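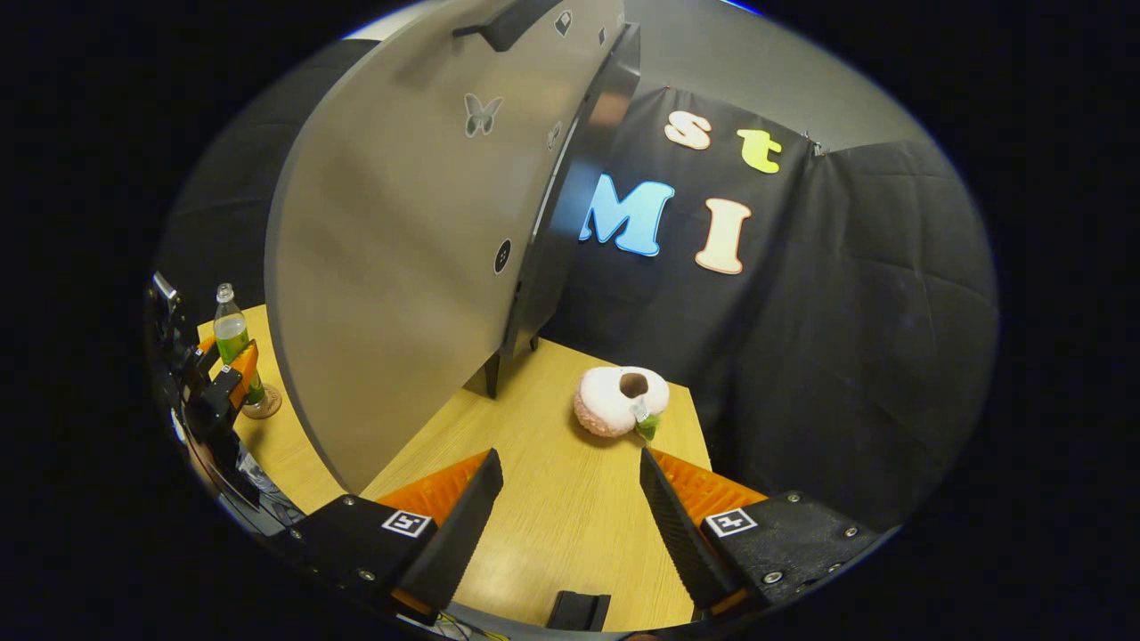

Proofs, reprints and the job that comes back
Speaker notes, November 4, 2021
Regional sign and print shops evening, second slot after the break

Slide 1 – title

Wait for people to sit down with their coffee. Say hello, thank the organizers, check the back row can hear.

Hi everybody. I run the front end of Ririer, so I'm the person who answers the phone, writes up the job, sends the proof, and then gets the call when the banner has the wrong phone number on it. We do storefront lettering, yard signs, banners, menus, a bit of vehicle work, and whatever walks in the door on a Friday afternoon. I've been doing this long enough to have made every mistake on these slides myself, and a couple of them more than once.

I'm going to talk about proofs. I know, I know. I promise there are no pie charts. (There is one bar chart. It's small.)

Slide 2 – the ticket pile

Last winter was slow, so I sat down with all our job tickets for the year before and read them. All 1,401 of them. Took me most of January, in between real work. I was only looking for one thing: did we print it twice?

52 of them, we did. Pause here, let them do the math in their heads.

Doesn't sound terrible, does it? It didn't to me either, until I pulled the material cost and the hours and put them next to each other. I'm not going to show you the dollar figure because my landlord might be in the room, but it was a used laminator. A decent one.

Slide 3 – the small bar chart

So where did they come from? I had a theory going in, and my theory was the machines. Banding, head strikes, a roll of vinyl that sat too long by the heater. I was ready to blame the printer, because I wanted a new printer.

The printer was hardly in it. Most of the pile was words. Wrong hours, wrong suite number, old web address, a name spelled the way it sounds. After that came size, and after that came color. Then a little scrap at the end for everything else, including one banner that blew off a truck, which I still counted.

Ask the room: who has had a reprint over a phone number this year? There will be hands. Wait for them.

Slide 4 – the Zallow menus

Okay, story. Zallow is a lunch place near us, lovely people, they order menus twice a year. They sent us the new prices in an email, then sent a correction in a text message, then told our installer one more change while he was up a ladder doing their window. All perfectly normal! That's how people are when they're busy. They think of your shop as one big brain.

I made the proof from the email. Customer looked at it on a phone, in line at the bank I think, and wrote back "looks great." We printed 300 menus with last year's price on the soup.

Now, whose fault is that? You can argue that one all night, and I have, at home, at dinner, to people who didn't ask. They approved it. We had the text. On paper we were covered. I reprinted them anyway and ate the cost, and I'd do that again, but I went home that night and thought, okay, "looks great" is not an approval. It's what people say to be polite.

Slide 5 – what we changed first

One place for changes. That's it. If a customer texts me, I say thanks, I've got it, and I type it on the ticket while they're still on the screen. If somebody tells the installer, the installer calls the shop from the van. He hated this for a couple of weeks and now he does it without thinking.

We keep our tickets in Trolline, which is just the name we gave to our spreadsheet after it grew too many tabs. Please don't go looking for it, you can't buy it and you wouldn't want to. The point is there's a column called "customer said," and it goes in there in the customer's own words. I don't tidy it up. If they wrote "make the blue bluer," the column says make the blue bluer.

Side note if time: we tried a proper online proofing tool for a while. Nice product. Our customers wouldn't log in. If yours will, great, use it.

Slide 6 – the new proof email

Show the slide, give people a second to read. They'll want to take pictures of it. Tell them they can have it, it's on the handout.

Old email said: "Please see attached proof and let us know if you have any changes."

New email asks for three answers back. Read me the phone number. Read me the address or web address. Tell me the finished size in inches. They have to type them. I don't put my version in the email, they have to get it from their own heads or their own business card.

I was nervous about this one. I thought people would be annoyed, like I was giving them homework. A few were. One man told me he was paying me to know his phone number, which, fair. But most people just did it, and in October alone we caught an old area code, a missing apartment letter, and a window sign that was going to be twice as wide as the window.

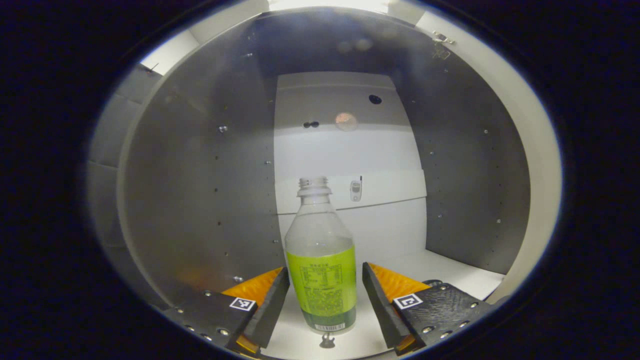 Slide 7 – size

Speaking of windows. Size errors are the expensive ones, so I spend a bit longer here.

We had a job for Fahmy, the furniture store out by the highway. Long fascia sign, three panels. They gave us a width over the phone. It was a good clean number, and that should have worried me, since buildings are never a good clean number. They had measured the old sign. The old sign had been hanging over the edge of the trim on one side for years, and no one had noticed because who looks at that.

We made it to the number. We took it out there with the lift rented and the sidewalk coned off. It did not fit, and I can still hear how quiet it got.

So now the rule is, anything that goes on a building, one of us puts a tape on the building. Even when the customer is a contractor. Especially then, honestly – they're the most confident people on earth and they round. If it's too far to drive, we ask for a photo with the tape in it, one at each end, so I can read where it starts and where it stops.

And write down what you measured. "Width" isn't enough. Width of the glass? Width of the frame? Width of what shows when the blinds are down? I draw a little box on the ticket with arrows. My drawing is terrible and it works fine.

Slide 8 – color

Keep this short, people get religious about color and I'll lose ten minutes to questions.

All I'll say is, screens lie, phones lie more, and the customer doesn't know that. They're looking at a bright glowing red and you're about to hand them ink on matte vinyl. If color matters to the job, we print a piece about the size of a playing card on the real material and either mail it or leave it at the counter for them. It costs pennies. We ask them to look at it outdoors if the sign is going outdoors.

We don't do it for every job. Yard signs for a garage sale, no. A logo that has to match a van that's already on the road, every single time.

Slide 9 – reading it backwards

This is my favorite one and it's free. Before anything goes to print, somebody who didn't build the file reads it out loud. Last line first, then up. When you read top to bottom your brain fills in what ought to be there. I once proofed "Grand Openning" four times and smiled at it.

Phone numbers get read one digit at a time. Dates get checked against a calendar on the wall, a paper one, because the day and the date disagree more often than you'd think. If it says Saturday and the calendar says Sunday, call the customer. Don't guess which one they meant.

In a shop with one person, okay, this is harder. Read it out loud anyway. Go have lunch and then read it. I have also read proofs to my sister over the phone and she was a good sport.

Slide 10 – who pays

Somebody will ask this, so get ahead of it.

We put a line at the bottom of the proof email that says once you've sent back your three answers, reprints for anything in those answers are at your cost. Plain words, same size type as everything else. I've used it 18 times, I think, and every time the conversation was short, because they could see their own typing.

If it's our mistake we reprint it the same day if we possibly can and I drive it over myself. I don't discount the next job, I don't send a fruit basket, I just get it there. People remember how fast you fixed it.

Gray area, like those menus? I still split it or swallow it. You have to live in the same town as these folks.

Slide 11 – where we are now

Reprints are down by more than half so far this year. Fewer jobs too, it's been an odd year for all of us, so I don't want to oversell it. But the pile on the shelf behind my desk (I keep them, I'm that person) is one short stack now and it used to be two tall ones.

What hasn't gone away is rush jobs. When somebody needs it by five, every one of these steps feels like a thing you could skip. I don't have a fix for that. We charge more for rush, which helps a little with the number of them, and we still read the phone number out loud. If anyone in here has something better I'd love to hear it.

Slide 12 – handout and questions

The proof email is on the yellow sheet by the door, along with the ticket columns. Change the shop name before you send it. Somebody at the spring meeting didn't.

Questions. Repeat each one into the mic. If it goes quiet, ask how many people still take approvals by text, and let them argue.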